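Comunidad de Astmont > Estudios > Admisión y matrícula

¿Vale la pena pagar la reserva de plaza antes de saber si me convalidan asignaturas?

Publicado por tallura_sur

Hola. Me han admitido en el grado técnico de laboratorio clínico del Instituto Nestwood, campus de Tallura. Vengo de otro centro donde dejé aprobado el primer curso completo. La reserva de plaza son 745 euros y el plazo acaba en junio. El problema es que la secretaría no estudia las convalidaciones hasta que uno está matriculado, y si no me reconocen el primer año no me compensa cambiarme. El curso entero sale por 3663 euros sin contar materiales. ¿Alguien ha pasado por esto? ¿Devuelven la reserva?

2 respuestas

ryu_lab

Yo entré por traslado hace dos cursos. La reserva no la devuelven si renuncias por decisión propia, pero se descuenta de la matrícula. Lo que sí puedes hacer es pedir un informe previo de convalidación. No sale en la web, hay que solicitarlo por escrito en la ventanilla de alumnos. Cuesta 236 euros y tardan tres semanas, así que pídelo ya.

Lleva esto:

Certificado académico con notas y horas de cada asignatura.
Programas sellados por el centro de origen. Sin sello no los miran.
Copia del documento de identidad.

El informe no es vinculante, aunque en mi caso coincidió con la resolución final. Me reconocieron química general, bioestadística e inglés técnico. No me reconocieron las prácticas, que tuve que repetir enteras. 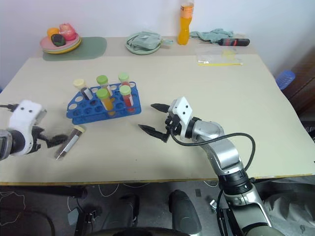
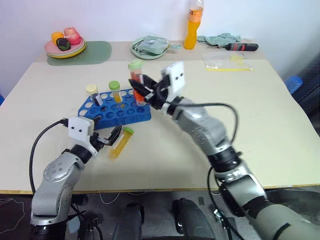 Tubos con tapón y gradilla azul.

Con las prácticas ten cuidado por otro motivo: son por la tarde, de cuatro a ocho, y la asistencia es obligatoria. Si trabajas, pregunta por el turno antes de pagar nada. En mi curso había un solo grupo de mañana y se llenó con los repetidores. También comprueba el número de horas. Si en tu certificado las de laboratorio aparecen sumadas con las de teoría, pide que te las separen, que a mí me devolvieron el expediente por eso y perdí casi un mes.

El plan de estudios completo son 2000 horas y hay que cursar al menos la mitad en Nestwood para que el título lo expidan ellos.

mar_de_fondo

Depende del año, a una compañera se la devolvieron. Llama y pregunta.

tallura_sur

Gracias a los dos. He llamado y me confirman lo del informe previo. De la devolución dicen que solo en caso de enfermedad o si el grupo no se abre. Voy a pedir los programas sellados esta semana. ryu_lab, ¿los 236 euros también se descuentan luego de la matrícula?

ryu_lab

No, esos van aparte. Guarda el justificante de pago porque te lo piden al recoger el informe.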